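# Why do tennis scores go 15, 30, 40?

In most sports a point is worth one. Tennis is different. When you win your first point in a game, the umpire says "fifteen." The second makes it "thirty," and the third makes it "forty." One more point and the game is yours, as long as you are two points ahead.

What if both players reach forty? That is called deuce. From deuce you need two points in a row. The first one is called advantage. If you lose the next point, it is back to deuce. A game can go on like this for a long time.
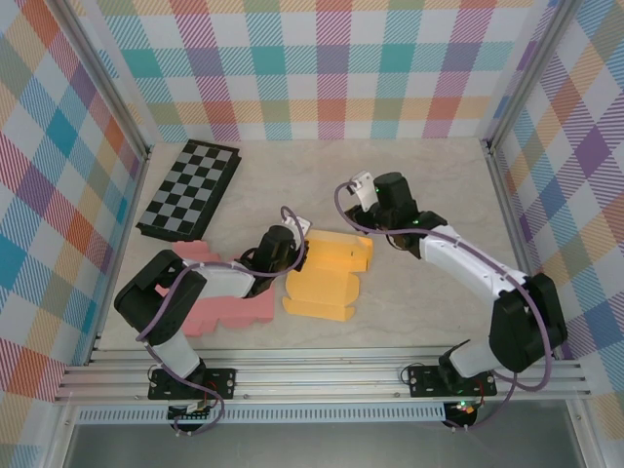

Games add up to make a set. The first player to win six games takes the set, but only with a lead of two games. If the score gets to 6-6, most matches use a tiebreak, where points are counted one, two, three like in other sports. A real court is too big to fit indoors for most of us, so practice keeping score with something small. A chessboard with black and gray squares will do: put a button on one square for each game you win, and start a new row for each set.

Zero has its own name too. It is called love. Some people think the word comes from the French word for egg, because an egg looks like a 0, but we do not know for sure.

## Try it

Sarahí and Zavala are playing. Sarahí wins two points, then Zavala wins one. The server's score is always said first, and Sarahí is serving. The umpire says "thirty-fifteen."

Now Zavala wins the next two points. The umpire says "thirty-forty," and Zavala needs just one more point to win the game.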